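Siiri Bite
Fruit bowl thread, part 2

I bought a fruit bowl so I'd become a person who eats fruit. Current population: one banana.
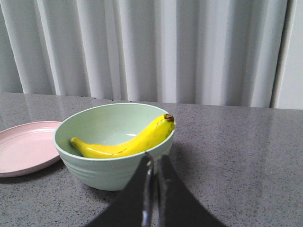

How long does a banana keep on the counter? Two to five days once it's yellow, less if the kitchen runs warm.

So the clock is ticking, and I have cereal plans.

Thabiso says a fruit bowl needs at least three kinds of fruit or it's just a bowl. He keeps his lemons in a drawer.

The pink plate was meant for toast. It has moved in next door.

Update, 16 minutes later -- ate a cookie.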